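Dastis Wrist Capture Kit, three weeks in

I bought the Dastis kit with my own money after reading one too many posts about how it "turns any two-arm bench into a data factory." It is a wrist camera, a mount, a cable I have already replaced, and a recording program called Panagiotou. You teleoperate the arm, press the pedal, do the task, press the pedal again, and an episode lands on your disk. The box says you can expect 200 good episodes a day.

My best day was 71. Adhiambo Biwott, who ran the second arm for me, thinks we could have reached 90 if the program didn't stop to write a preview file after every take. There is a setting to turn that off. It comes back on when you restart.

The mount I have no complaints about. It took four screws, stayed tight, and the fingers sit at the bottom of the picture, where you want them. I was worried about bright surfaces and I was right to be. Auto exposure is on by default, and a glossy tabletop catching the light will wash out to white while the parts you care about go dark. You can lock the exposure, but only per session, and the manual puts this under "Advanced."

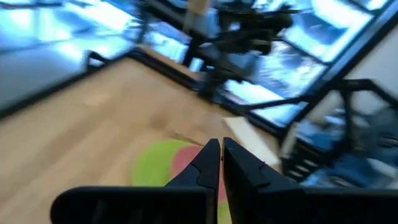
Motion blur is the other thing. The sales page shows crisp clips of an arm folding towels at what must be a crawl. At the speed a normal person drives a leader arm, anything moving quickly smears. Maybe your policy learns to live with that. Mine might too, but I'd like the seller to say so up front.

By the end I had 564 episodes recorded, and then came the sorting. Panagiotou marks an episode "clean" if no frames were dropped. It has no idea whether you picked anything up. I found clean takes where the gripper closed on air and clean takes where I forgot the pedal and recorded myself deciding what to do next. The "auto quality score" gave several of those top marks. Ignore it and watch your footage.

Renato Alarcón has the older Gararora kit and says 1,000 episodes is where his training runs started to look sensible. I can't check that, and I don't trust round numbers, but it does mean I'm not going to claim the Dastis data is good or bad for learning. I haven't trained on enough of it.

Support answered once, politely, with a link to the page I had asked about. An update is promised for June. Buy it for the mount if you find one used. At full price I'd wait.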